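Week 5 notes: turning a long-running comic into a feature film

Okay, we ran over last time, so I'm picking up where I had to stop, with the problem of length. A comic that runs for years has no shape. It has a start, usually a good one, and then it has Tuesday-dinner logic: whatever keeps people coming back for the next issue. A movie has two hours and a parking meter running.

Our working case this term is Conine, the made-for-class comic you all have in the reader. It goes to 200 chapters. If you wrote one script page for every chapter you'd already have a movie well over three hours long, and that's with every chapter squeezed down to a minute of screen time. So you're going to cut, and you're going to cut things you love. I still miss the lighthouse chapters every time I do this exercise!

Three ways people usually handle it. First, the origin cut, where you film the opening run and stop. Second, the one-arc cut, where you drop the audience into the middle and trust them to catch up (harder to sell to a studio, but I think it ages better). Third, the blend, where you take a villain from one place, a friendship from another, and an ending you mostly had to write yourself. The blend is what most drafts become by the fourth rewrite, whether the writer planned it or not.

For Conine, the origin cut gives you chapters 1 to 36. Look at where Ye comes in, though. Readers think of Ye as the heart of the book, and Ye doesn't speak until chapter 31. So your co-lead shows up for the last few minutes of the movie. Do you move Ye forward? Do you let the first film go without? I go back and forth on it, and I've taught this thing for years. 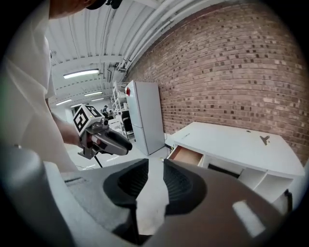 Kimutai Muriithi disagreed with me on this after the last class, and said I should put it in the notes: moving Ye up wrecks the slow build, and the fans who waited all those chapters are the same people buying tickets on opening night. Give them a voice on the radio early on, Kimutai says, and save the face for the end.

I like the radio idea a lot. My worry is casting - you pay a name actor for a whole shoot and then hide them, and somebody in a meeting is going to ask why. But as a writing answer it's very good, and you're welcome to borrow it for the assignment as long as you say so.

A word on design, as it always comes up. Drawn characters have outlines and real people don't. Stolo's huge collar works in ink, and on an actor it's going to block half the face in every close-up. Keep the silhouette, shrink the thing. Hamisi Athumani's sketches in the reader show three sizes, and I'd go with the middle one.

For next time:

Read Conine, chapters 37 to 60 (the Kedness arc).

Write a treatment, 775 words at most. I do stop reading at the limit.

Pick one cut from the three types and stick with it. List five scenes from the comic you're leaving out, with a line on what each one costs you.

We'll start with the treatments and then get into voice casting, so bring a scene you don't mind hearing read out loud by somebody else.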